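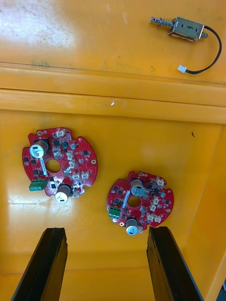
Search this site Search News Products Contact Go

Zinero Opens Small-Parts Sorting Room in Iltley and Invites Neighbors to Send In Their Spares

ILTLEY, 14 Mar 2022 – Zinero is very happy to announce that its new small-parts sorting room is open at last, after a long winter of painting, shelving and a good deal of arguing over where the bins should go. The room takes in leftover electronic parts from repair shops, schools and home workbenches, sorts them by kind, and passes them along to people who can put them to use.

Solenoids, circuit boards, capacitors, terminal blocks, springs, short leads with their connectors still attached: all of these are welcome, and so are the odds and ends that have been sitting at the bottom of a drawer for longer than anyone cares to remember. The room has 237 bins on its shelves, and each incoming batch is emptied into one of them and looked over by hand before anything gets a label.

The first delivery came from the Mladenović repair shop, which cleared out its back storeroom in November and very kindly set aside 596 parts for us. Mikon, our neighbor across the yard, has lent the benches and the lamps, and we could not have asked for better company while we got settled.

Schools and clubs in the Iltley area may ask for a mixed box of up to 20 parts at no charge, and we do our best to match each box to the project it is meant for. Please leave wires on the parts if you can, tape any loose screws in a small bag, and keep batteries at home, as we are not set up to take them. Parcels can be left at the Zinero front desk whenever the building is open.

Comments (3)

benchtop_oldtimer
Wonderful news! I have a shoebox of relays with your name on it. Do you take those too?

marrowlane
Picked up a mixed box for our club and the kids went straight for the solenoids. Thank you!!

k.t.
Is there parking by the front desk or only in the yard?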